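2025-06-12

ok so the adult brother post got more replies than anything I've written in a year, so here's the longer version. thread, sorry in advance

---

1/ Background for new people. My brother Witold is 41, autistic, lives with me in Firkbridge since our mom died. Three years in January. He's funny, he's stubborn, he can't stand a change of bus route

---

2/ And last month they changed the bus route

---

3/ Not a small change either. The old one stopped at the end of our road and went straight to his day program. New one goes the long way past Loltholm and you have to switch at the hospital. Same number on the front!! Same number, different bus basically

---

4/ If they'd given it a new number he would've been ok I think. A new number is a new thing, he can learn a new thing. But the old number going the wrong way is a lie, as far as he's concerned. He told the driver so. Twice

---

5/ So the first week he didn't go. Sat on the stairs with his coat on till ten every morning. I'm on calls for work from 8:30, muted, waving at him thru the banister. Not my best week

---

6/ Called the program. Keerthana Kurian runs the mornings there and she's been with him since the start. She didn't do the sympathetic voice, thank god. She said "what does he know about the new route" and I said well, that he hates it

---

7/ "No, what does he KNOW." And I realized I'd told him it was changing but I'd never shown him anything. Just kept saying it'll be fine. Forty times a day it'll be fine

---

8/ So Saturday we rode it. Whole thing, both ways, no day program at the end, no being on time for anything. He had his notebook. I had snacks. He wrote down every stop and I was not allowed to talk between them

---

9/ He got mad at the hospital stop. Really mad, the loud kind. There's two shelters and the sign for ours is on the far one. A lady moved her kids away from us. I used to die over that stuff, now I mostly look for somewhere to sit

---

10/ We sat. He had a Sakamoto cracker (the seaweed ones, he will not eat the other brand, don't suggest the other brand). Then he got up and drew the shelters in the notebook with an arrow. And we got on the next one

---

11/ People asked about the travel training thing so – yes, it exists, yes, you have to ask for it by name. Ours came thru the county. The person is Urszula Sikora and she rides with him two mornings a week now. The waitlist letter said 200 people ahead of us. I called every Monday anyway, a spot opened up

---

12/ Things she does that I didn't:
- stands behind him, not next to him
- lets him miss the bus. LETS HIM MISS IT
- doesn't answer a question he already knows the answer to, just waits

---

13/ The waiting kills me. I watched her do it from the car like a creep and I was saying the answer out loud to my own windshield

---

14/ Someone asked what it costs. For us the training is free, his bus pass is free, what isn't free is me starting work late. I worked it out last night, some 3,648 dollars in lost hours since the spring if you count the appointments too. I shouldn't have worked it out last night

---

15/ Not complaining about him. Complaining about a system where a bus company can change a route with a paper taped in a shelter and that's that, off you go everybody

---

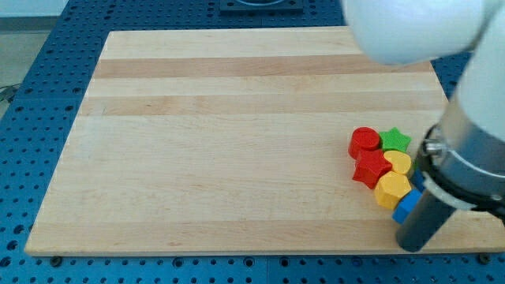
16/ Anyway I did write to them. Got an auto reply, then a real one from an Aldana Sepúlveda who asked if she could see the notebook pages. The actual pages! Witold thought about it for two days

---

17/ He said yes but she can't keep them and she can't fold them. So I took pictures of the pages on my phone and he checked each one against the notebook for mistakes. Found one. It was the bus company's mistake, wrong stop name on their own map

---

18/ They've fixed it on the website, he checks it daily. Paper map still wrong. He's aware

---

19/ Couple of you asked if we use an app. We tried Irneo for a bit, the one with the picture schedule. Nice enough but it kept asking him how he felt about the journey. He typed "it is a bus"

---

20/ Where we are now: he's done 7 trips with Urszula and this Tuesday she sat at the back and he sat up front by himself. He texted me from the hospital. It just said HOSPITAL. I nearly called an ambulance, then remebered

---

21/ We've agreed he'll put BUS in the text as well

---

22/ For Mahlet Araya who asked in the replies about her sister – start with the ride on a day it doesn't matter. Bring food. Ask for "travel training" and if they say they don't do it ask who does. DM me, I've got the form saved somewhere

---

23/ and yes he knows I post about him. He reads them before they go up. He made me take one out of this thread and he wants it noted that he was not "shouting" at the driver, he was correcting him

---

24/ ok back to work, call in four minutes. will answer the rest tonight after dinner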